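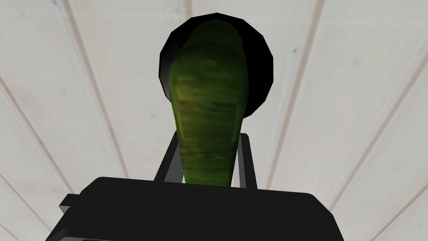 Loukia Lambrakis asked whether the grip run should be scored on time or on getting through the doors without a knock. After some discussion it was agreed to score both, with knocks counting for more.

Fliltik student robotics club, Bornudstead
Minutes of project meeting, 2026-01-02

1. Last minutes
Agreed. The action on the shared login is still open and carries over.

2. Tralura simulator task
Ona Butkienė reported on the house course. The passage is the hard part — both arms have to stay in close while the base drives through, and the driver gets little warning of the door panels on either side. 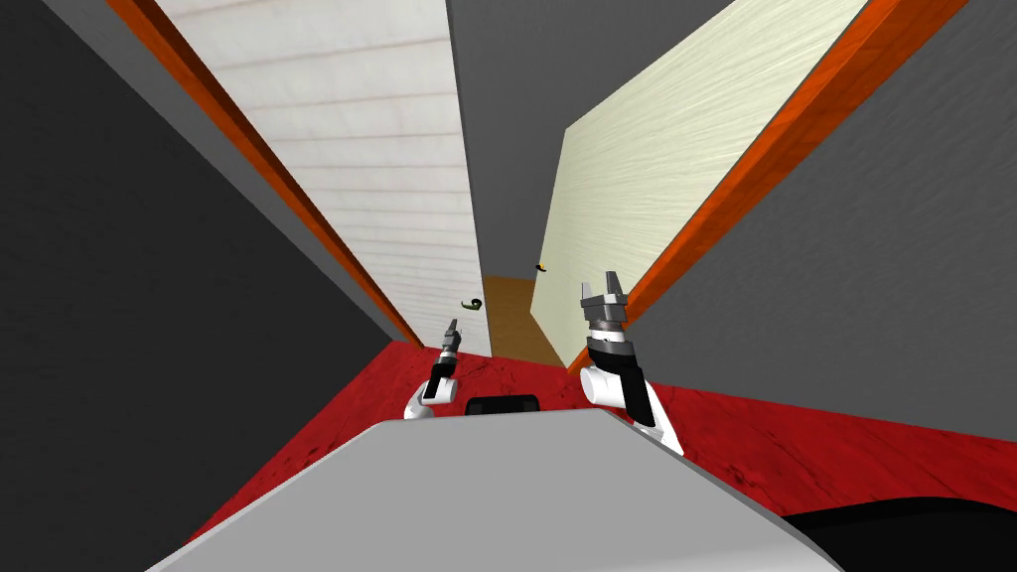
She proposed a slower base speed for this stretch only, with the old speed kept everywhere else. Agreed. Each pair will get two attempts, and a run stops at 90 seconds.

Loukia asked that the arm start position be written into the task sheet. Ona to add it.

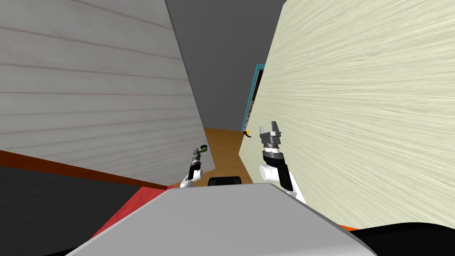
Corridor on the house course, right gripper open.

3. Grip settings
The default closing force was thought too high. Two settings will be tried at the next session and the results put in the log, including failed runs.
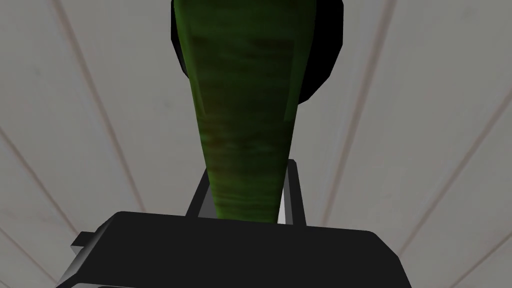 View from the gripper, green object between the fingers.

4. Krūmiņa cup
Entry form to go in before the end of January. Loukia to send it — team names are needed first.

5. Any other business
None.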